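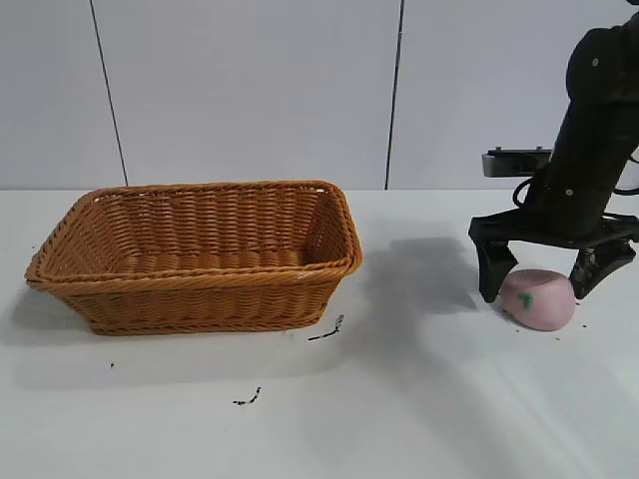
Qui sommes-nous ?

Dendumano est une webradio associative consacrée aux musiques dont on raconte souvent l'histoire trop vite. On lit partout que tel chanteur a « inventé » la soul, que tel studio a « tout changé ». Nous demandons à voir les dates de session, les contrats, les étiquettes des disques. Souvent, la légende résiste mal.

La station a été lancée par Lorcan Ó Conaill, ancien disquaire, que les documentaires musicaux agaçaient. Elle compte aujourd'hui 11 producteurs et productrices, tous bénévoles, qui ne sont pas d'accord entre eux et le disent à l'antenne.

Nos émissions

Skustora, notre série principale, reprend un enregistrement par épisode et remonte sa piste : qui jouait, qui a signé, qui a touché l'argent. 231 épisodes sont en ligne. Certains se terminent sans réponse – nous les diffusons quand même.

Tanex est consacrée aux chorales et aux quatuors vocaux amateurs. Le fonds Sheehan, soit 300 bandes magnétiques confiées à la station, en fournit l'essentiel. 119 ont été numérisées. Pour les autres, nous ne promettons aucun calendrier, ayant déjà annoncé deux fois une date que nous n'avons pas tenue.

Ce que nous ne faisons pas

Pas de classement des « meilleurs albums », pas d'entretien promotionnel, pas de playlist payée par un label. Nous nous méfions aussi du mot « culte ».

Nous nous trompons parfois. Les corrections sont lues au début de l'émission suivante et ajoutées à la page de l'épisode, avec le nom de la personne qui nous a repris si elle le souhaite.

Proposer une émission

Les propositions sont lues chaque année en mars. Envoyez une maquette de dix minutes et la liste de vos sources par le formulaire de contact.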